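Salt rooms, sore feet and a very long bath

Back from Drunditside, typing this fast before work eats the whole week.

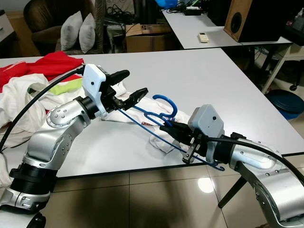

The bathhouse

So Birdie Quintanilla has been on at me since June to try the thermal baths there. Finally went. It's an old place, Bodnár, up the hill past the bus turnaround, and you could walk by it twice. I did.

You get a locker, a robe, a towel, and a sheet of instructions I didn't read. Should have. The idea is hot, cold, rest, repeat. I did hot, hot, hot, then felt like soup and had to lie down with a cup of mint tea. A very kind attendant named Gleice Falcão set me straight - short soak, quick cold plunge, then a proper rest before going back in. Much better. The cold pool is horrible for maybe four breaths and then lovely.

The salt room

Dim, warm, smells like nothing much. You sit in a deck chair and breathe. Did it fix my sinuses? No idea. I fell asleep so I'm calling it a win. Bring socks, the floor is gritty and it gets evrywhere.

The foot thing

Booked the foot scrub and massage on a whim. 300 extra on top of the 1296 for the day pass (local money, don't panic). Adaeze Aliyu has the strongest thumbs I have ever met. Found a knot in my arch I've been walking on for years probably. Yelped. Apologized. Yelped again. Next morning I went down the stairs without holding the rail, first time in ages.

Would I go back

Yes, but earlier. After 7 in the evening it fills up and the quiet room isnt quiet. Also eat something first, the cafe only had soup and one sad pastry, which I ate.

Things I'd pack next time: flip flops, water bottle, a hair tie that isn't my last one, a book you don't mind getting damp.

Tanko Uzor says the baths at Lillunthorpe are bigger and have a steam cave. A steam cave!! Looking at trains now. If anyone's been, tell me if you have to book the cave ahead.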